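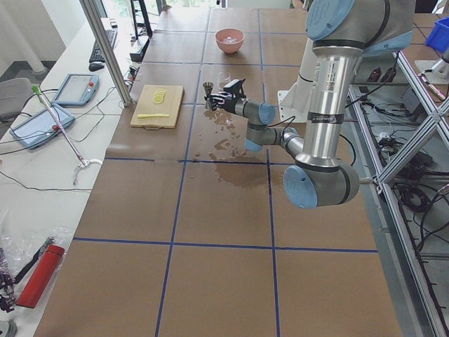 What do you need for a simple drinks table at home?

A jigger, a glass, a bowl for ice, a cutting board, a knife and a lemon. Paper over the table helps a lot too, and everything else can wait until you know what you like to drink.

Lemon, ice and a mess: drinks table notes

Hi again! Kofi Addo (who drinks most of what I make, so he gets a vote) finally talked me into writing this up. I'm not a bartender and never have been. I just like sour drinks and I like having all my stuff laid out before I start pouring.

My usual is what we call the Korkusari at our house – cold black tea, lemon, a little syrup and whatever brown bottle is open. It takes 6 ice cubes if they're small. I've made 51 of them this year, and I only know that because Kofi keeps a tally on the fridge door.

A few things I've picked up along the way:

Slice the lemon first, and slice it thin. A stack of slices on the board keeps fine for the time it takes to make a round, and you don't want to be hunting for a lemon with sticky hands. A plastic knife will do it if the lemon isn't too hard, but go slow.

Keep the jigger close to the glass. The farther you carry a full one, the more ends up on the table. I fill mine right to the rim, which I know is asking for trouble, and I'm not going to change now!

Brown paper is the best table cover I've tried. I went through a phase with a nice cloth and it was a headache, all that soaking and scrubbing afterward. Paper you just roll up and toss. Tape it down well, though, or it slides every time you reach for something.
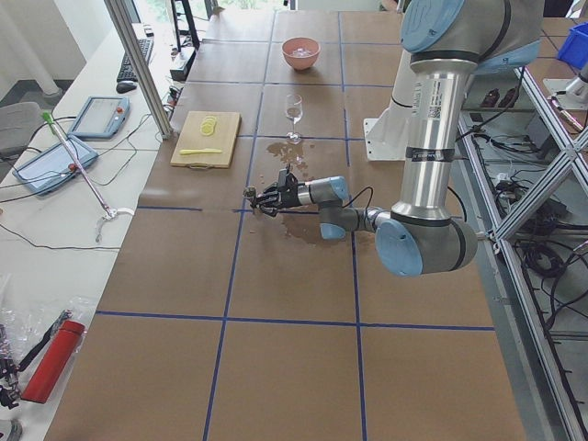
Ice goes in its own bowl, toward the back, where your sleeve won't catch it. Mine never lasts as long as I think it will. Give it around 10 minutes in a warm kitchen and you're mostly scooping water, so bring it out last if you can stand to.

For spills, blot before you wipe. Lay a towel flat on the puddle and leave it alone for a bit. If you start pushing it around you'll just chase it to the edge and down onto your shoes (ask me how I know). Tea and dark syrup both get tacky as they dry, so I go over the whole spot again with a damp rag and check the bottom of the glass while I'm at it.

As for glasses, use what you've got. Tumblers, wine glasses, jam jars – the drink tastes the same to me. Kofi disagrees and says a sour wants a stem. He can wash them, then.

Next gallery will be the hot drinks, once I find my big mugs.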